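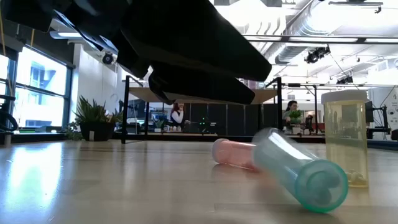

Pink, teal and yellow, all over at the one end.

Hello and welcome to the tubs and table gallery! Lærke has been nagging me since August to put up a page for our little plastic containers, so grab a cuppa. There are only two pictures so far, but I've got plenty to say about both.

The yellow one is my favourite. It's shaped like a pill bottle, it has a white lid, and the colour goes all ambery when the daylight gets into it (those big windows do half the work for us). There's a small white thing sitting in the bottom, too. The pink tube has a rounded cap and the teal one has a good chunky lip around its open end. I keep beads in the same sort of tubes at home – over 300 of them in one tube, and yes, I tipped the lot on the carpet once.

Yiran reckons tubes should always be stored standing up. I'm a lie-them-down person myself, and we've agreed to leave it there. 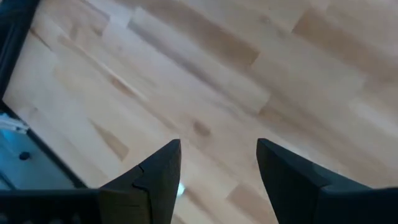 Wood grain, with my favourite little dark spot near the middle.

I could look at this stuff all day! It's all narrow strips of pale wood, laid in staggered lengths so the ends don't line up, and every strip is its own colour. Most are creamy, a few lean towards honey, and there's one much darker plank up on the right that Bjartur would have swapped out. I'd have fought him for it.

I'm after a board like this for my own kitchen, 90 cm long if I can find one. If you know of a good place to look, leave me a note in the guestbook – Witold already has, bless him, and his was mostly about varnish.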